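Sorting out the gripper arm, part 2

I finally got some bench time on the arm in August, after the rewiring I wrote up last time.
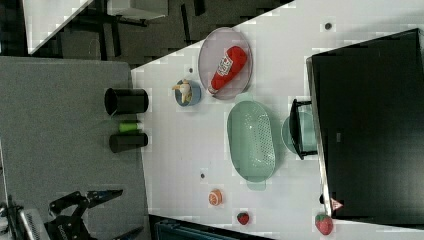

The table at Noltgate with the play food out, gripper at the lower left.

The wiring held up. I ran the base joint back and forth for most of an evening and didn't lose the encoder once, so I'm calling that part done and moving on to picking things up.

Toy food is good for this. It's light and cheap, and every piece is a different problem. The ketchup bottle on its side is the easy one, as long as the jaws come in across the body and not along it. The banana curled up in the little blue bowl is the worst. The jaws have to go inside the rim, and if the approach is a few millimeters off they push the bowl instead. The strawberries are somewhere in between. The small one needs a slower close than the big one.

Numbers from the first proper run: 92 attempts, 34 of them good. I counted a pick as good if the piece came up and stayed up for 2 seconds. Most of the misses were the banana and the orange slice, which lies so flat that the fingertips hit the tabletop before they get a hold on it.

Two changes for next time. I dropped the closing speed in the Suvula config from 2000 to half that, and I'm going to print longer fingertips with a thin lip at the end. Uliana Nechyporuk lent me a roll of the flexible filament she used on her Casex build, and I'd like to try it before I buy any.

I also want to redo the height calibration. I've been setting zero by hand with a sheet of paper under the jaws, and it drifts between sessions. There's a Brunet probe in the shared drawer that might fit the wrist plate if I drill one more hole. Will measure it first.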